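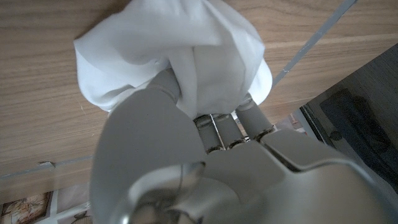
Print this message | E-mail this message
Search the archive Enter keywords All lists Go
Reading time: 2 minutes

Subject: Re: Silent retreat at Junero, first time, questions
List: Pristent Sitting Group, general

I went to the November retreat at Junero last year and to the spring one before that, so I can answer most of this. My replies are under each part.

> Hello all. I have been sitting with the Pristent group since the summer and
> I am thinking of signing up for the November retreat at Junero. I have never
> done a silent retreat of any length. The longest I have sat at home is 30
> minutes, and that was with a lot of shifting around. Is that enough to start
> with, or should I wait a year?

It's enough. The sits at Junero are 30 minutes each with walking in between, so you would already be doing the longest thing they ask for. What's different is how many of them there are. By the middle of the first full day my back was sore and I was mostly thinking about lunch. The second day was easier. You can use a chair the whole time, and plenty of people do. If you want a chair, put it on the sign-up form so they set one out for you near the wall, where there is more room.

If you want to practice before you go, I would do two sits in a row at home with a slow walk between them. Longer single sits didn't help me much.

> How strict is the silence? I have an elderly parent and I need to be
> reachable in the evening. I don't want to be the person who breaks the rules
> on the first night.

Talk to the office when you arrive. They hold phones in a locked drawer if you want them to, but it isn't required. The spring I went, they let me step out to the parking area after the last sit and check messages there. Give your family the office number too. Somebody is at the desk until 9 p.m., and after that it forwards to whoever is on duty overnight.

As for the silence itself, it starts after supper on arrival day and ends at breakfast on the last day. You can speak to the teacher in the short interviews, and you can leave a note on the board outside the dining room if you need something, like another blanket. People also mean no eye contact, more or less, though I never saw anyone get corrected over it. I found that part strange at first. You pass somebody in the hall and just keep going.

> I don't drive. The website says to come by way of Pinto but doesn't say how
> to get from there to the house.

The website is out of date. The train goes as far as Pinto, and there used to be a van from the retreat house that met it. That stopped. Now you take the Valtico bus from the stop across from the station and ask the driver for the Junero gate, which has no sign you can read from the road. It's a two-mile walk if you miss the stop and end up in Valtico, uphill and with no sidewalk. I did it once with a suitcase on wheels and would not do it again. Take a backpack.

Also look at the bus times before you buy the train ticket. The last bus that gets you there before supper leaves Pinto at 4:10 p.m., and if the train is late you are calling a cab — there are only two that will come out that far, so have the numbers written down. The office will e-mail them to you if you ask.

> Last thing, what should I bring? I own one cushion and it is a couch cushion.

Leave the couch cushion home. They have round cushions and benches in the hall, and mats under them. What I would bring:

- Slippers or thick socks. No shoes past the front door, and the floor in the meditation hall is cold in the morning.
- A shawl or a plain blanket for the early sit.
- A flashlight. The path from the sleeping rooms to the hall isn't lit, and the first bell is at 5:30 a.m.
- A watch or small alarm clock, if you plan to hand in your phone.
- Earplugs. Rooms are shared and the walls are thin.
- Your own tea if you are particular about it. The kitchen has black and peppermint.

Bed sheets are included. Towels are not, and the form doesn't mention it.

On the money side, the fee covers the room and meals only. The teacher is paid by donation, and there is a basket by the door on the last morning. Bring cash or a check, as they can't take a card for that part.

One more thing you didn't ask. Don't plan anything big for the evening you get home. I went straight to a birthday dinner after my first one and the noise in the restaurant was hard to take. I left before dessert.

If anybody else on the list is going by train in November, please post which one you are taking. It would help to share a cab if the bus doesn't work out. I plan to get into Pinto at 2:45 p.m. and wait at the coffee place next to the station.

Reply to list | Print this message | E-mail this message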